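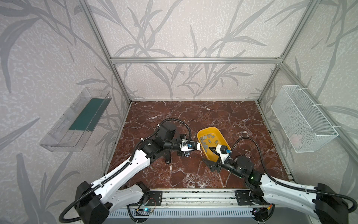 FOR IMMEDIATE RELEASE

Hurnora ships Drarngate 3, a two-arm planner that replans in the middle of a move

February 9, 2024 – Hurnora today released Drarngate 3, the new version of its motion planning and perception software for two-arm workcells. Available now to all current license holders. New customers can ask for a trial build starting today.

The short version: both arms, one planner, one clock. Earlier releases planned each arm by itself and then checked the two paths against each other. Worked fine when the arms stayed on their own sides. Not so fine when both had to reach into the same tray. One arm would wait, the other would finish, then they would swap. Customers told us about it, often, and in some detail.

Drarngate 3 drops that second check. Both arms go into a single plan from the start, and the plan is rebuilt while the arms are moving. If a part shifts, or the left arm is late, the right arm gets a new path without coming to a stop first.

What's new in this release

Joint planning for two arms on a shared base or rail. Mounting offsets are read from one cell file instead of two.

Cable-aware paths. Cable conduit that loops up over an arm can now be modeled as a soft volume, so the planner keeps the other arm out of it. This was the most requested item on our list, by a lot.

Small-part picking from a heap. The perception module, which used to want parts spread out flat, now proposes grasps for parts lying at odd angles or on top of each other. Grasps are ranked by reach as well as by fit, so the arm with the easier approach gets the pick.

Replay tool. Every run writes a log that can be stepped through afterward, plan next to camera view, with the rejected grasps kept in. Logs from version 2 will open but will not show rejected grasps, they were never saved.

New cell editor. Walls, posts, crossbars, shelves and baskets can be drawn in as keep-out boxes with a mouse. The old text format still loads.

Test results

In-house testing for the release ran to 2,943 planned picks of small gray parts from a shallow tray, with both arms active. The planner rebuilt its path during the move on 714 of those picks. The rest ran on the first plan. All counts come from the replay logs, and the full set of logs is posted with the release notes for anyone who wants to check our arithmatic.

We are not publishing a cycle time. Cells differ too much, grippers differ more, and a number from our bench would get quoted at people it doesn't apply to. The replay tool will give you your own number in an afternoon.

Hand tools and other clutter

A separate part of the test plan dealt with objects the planner had no model for. Hand tools, mostly. Drarngate 3 treats anything it can't name as an obstacle with a margin around it, and the margin is set per cell. Default is on the cautious side. Users who find the arms taking the long way round should lower it in small steps and watch the replay.
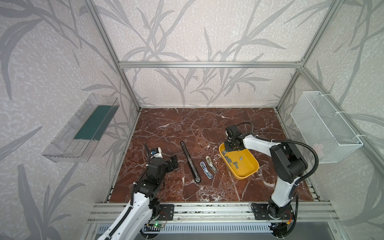
Uyên Lã said the clutter handling was the part she had pushed for hardest, and that she would have held the release for it. "People put things down on a table. You can't ship a planner that needs a clean table," she said. "Version 2 would just refuse to plan and throw an error code. I got very tired of that error code." She added that the error code is gone, and that the message in its place says which object is blocking which arm.

Working with other software

Drarngate 3 talks to Zaltex controllers directly, no bridge needed. Setup is one page in the install guide. Users on the older bridge can keep it through this version but it will not get fixes, and it comes out of the next one.

Support for Prendergast grippers is in the box too. Finger width and opening speed are read from the gripper at startup, so the values typed in by hand for version 2 should be deleted. Please do delete them. If both are present the typed ones win, and the grasp ranking will be off.

Both arms reaching for one tray

The shared tray is where most of the planning work went. With two grippers and one tray, the space right over the parts is what both arms want at the same moment. The planner now hands out that space in short slots and lets an arm give a slot back early if its grasp is dropped. Slot length can be set by hand from the cell editor. The default is 600 milliseconds. 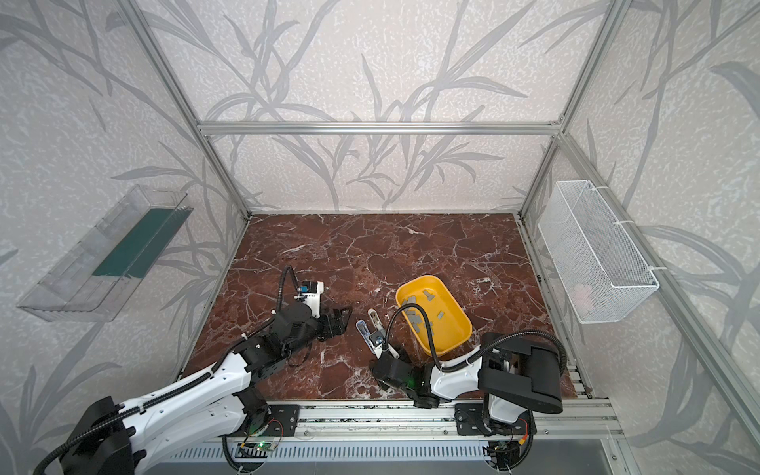
Two arms with the yellow parts tray on the marble floor of the workcell.

Known issues

The cell editor is slow to redraw when a mesh object is drawn as real mesh. Use a solid box for now.

Clear plastic is still hard. The perception module may miss a transparent shelf or box, so draw it in as a keep-out by hand. A fix is in testing, no date yet.

On first start after an upgrade the replay tool reindexes all old logs. It can take a while with a large log folder. Let it finish, closing the window early means it starts over from from the beginning.

Availability and upgrade

Drarngate 3 is a free upgrade for anyone with a current support plan. Back up the cell file before installing, the new editor saves in the new format and version 2 can't read it. Installers, release notes and the test logs are on the customer download page under the Drarngate tab.

About Hurnora

Hurnora makes planning, perception and debugging software for two-arm robot cells. Drarngate is its main product.

Press contact: Uyên Lã, Hurnora press desk. Trial requests go through the form on the download page, please do not send them to the press desk.

###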